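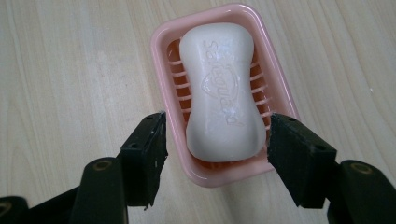 Control charts on a line with very short runs, does anybody do it?

kaltimach_qa
2019-06-02
Hello all. I work in quality at a plant which makes small molded parts for bathrooms and kitchens. Our customer, Lenix, is asking for "evidence of statistical control" on all dimensions marked critical. My problem is the run length. Two years ago we ran one part for a whole week. Now a typical order is finished in one shift and then the tool is changed. With samples of five pieces every hour I get 8 points on the chart, and then it is over. My manager, Berkay Başaran, says we should simply calculate the limits from these points and send the chart. I do not feel comfortable with that. What do you do in your factories?

oldgauge
Your manager is wrong and your feeling is right. Limits from so few subgroups can move a lot when you add the next one. The usual advice is 20 to 25 subgroups before you trust them. Look for "short run SPC" or "deviation from nominal chart". You plot the difference between the measurement and the target, so different parts from the same machine can go on one chart.

kaltimach_qa
Thank you. I have read a little on the deviation chart. But the parts do not have the same variation. A long thin wall moves more than a short thick one. Can I still put them together?

oldgauge
Not on the plain version. You need to standardize, so you divide by the expected standard deviation or average range of each part. It is more work for the operators if they still do it on paper.

pressroom_dee
I will disagree with both of you a little. Why chart the part at all? In molding the process is the machine. Chart cushion, fill time, peak pressure and melt temperature. You get a value every shot and you don't need to wait for a tool change to start over. We stopped plotting dimensions on most jobs and our scrap did not go up.

oldgauge
And what do you show the customer when he asks for the dimension?

pressroom_dee
First piece, last piece, and the capability study from the tool approval. Most of them accept it.

oldgauge
"Most of them" is not a method. I have seen a perfectly stable pressure curve and parts out of tolerance the whole night, from a new lot of resin with different shrinkage.

pressroom_dee
Then your incoming inspection has a problem, not my chart.

M. Olaniyan
Please do not fight, you are both describing half of it. My name is Musa Olaniyan, I did this for the Karaca plant when we had the same customer demand. We kept the machine parameters shot by shot, and for the dimensions we kept one long chart for each tool, continued from order to order. So if tool A runs in January and again in spring, the new points go after the old ones, with a vertical line between them for the setup. After several orders you have enough points and you also see something useful, namely how much the setup itself moves the process. For us this was bigger than anything that happened inside the run.

kaltimach_qa
This is very interesting for me. Did you calculate the limits with the setup variation inside or outside?

M. Olaniyan
Outside. Limits from the range within subgroups. Then of course many setups gave a signal on the first point, and the technicians complained that the chart was always red. We had to agree on a setup rule: measure 3 pieces, compare the average with the target, adjust only if it is outside a fixed band. Without this rule they adjusted every time and made it worse.

pressroom_dee
Fair enough, that I could live with. What software?

M. Olaniyan
Tillumow for the shot data. The dimensions were in a spreadsheet, I am a little ashamed to say. It had 3439 rows when I left and it opened slowly.

tolerance_stack
Question from a beginner, sorry if it is stupid. If the order is only one shift, why not measure every piece and forget the sampling?

oldgauge
Not stupid. If the measurement is automatic and fast, do it. By hand with a caliper, a person who has measured 60 parts is not measuring the same way as on the first one. Also inspection tells you which parts are bad, it does not by itself tell you when the process changed.

kaltimach_qa
I spoke with Mr. Başaran this morning. He agreed to the chart per tool as a trial on two tools, and I will ask Lenix if they accept it before we have the full number of subgroups. One more question to Musa: when the tool comes back from repair, do you start a new chart or continue?

M. Olaniyan
If they only cleaned it, continue. If they touched the cavity or the gate, new chart.

oldgauge
Agree with that. And write the date of the repair on the old one.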